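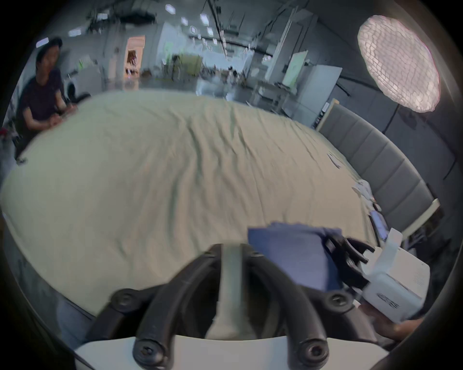
Okay, gripper build, version 8! The new finger mounts came off the printer at Onville last night and I have been grinning since.

Quick recap if you're just joining: I'm making hand-held grippers you squeeze to pick up cloth. Two curved fingers, one white body, a handle. Eventually the same fingers go on the arm in my garage, but first I want them to feel good in a hand.

Biggest change is the finger curve. The old ones were nearly straight and a shirt hem would slide right out when you pulled. Abelardo Escobar redrew them over one weekend and sent me 11 versions (!!) with notes on every single one. We went with the fourth.

Folding is so much harder than picking up a block. Cloth has no shape of its own, so every grab is a new problem. I love it. My spouse is tired of hearing that I love it.
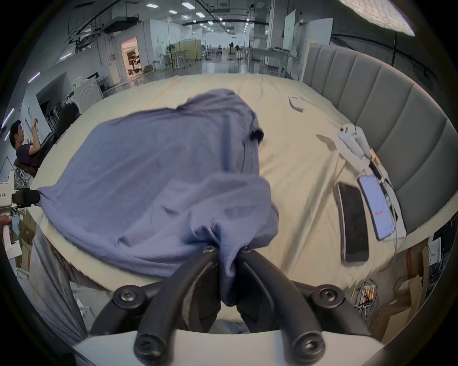

You really want two grippers for this. One pins a corner, the other goes looking for the next edge, and then you pull until the wrinkles give up. With one you mostly just drag laundry across the bed.

Things I'd tell myself in April:
— get the longer hex key
— threadlocker on the finger screws, all of them
— print the base plate flat, even though it takes 14 hours

Trigger spring is still too stiff. Begoña Gallardo has small hands and she gave up after ten minutes with the old one, so I'm trying a softer spring from the Tilstead surplus bin. Cost me 86 cents. If it works I'm buying the whole bag.

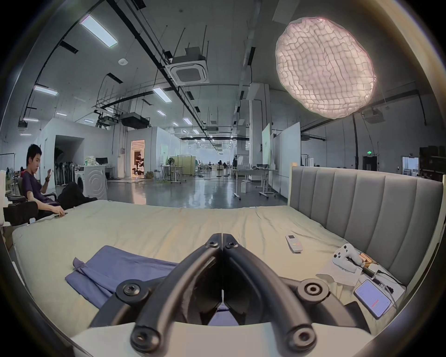
Next up is fingertip pads. I want something thin and a bit sticky that still lets go cleanly. Bike inner tube is the current front-runner, silicone tape is second. Any other ideas? I will try pretty much anything once.

Files go up as soon as I fix the left mount — it's a hair too tight and you have to tap it on with a mallet.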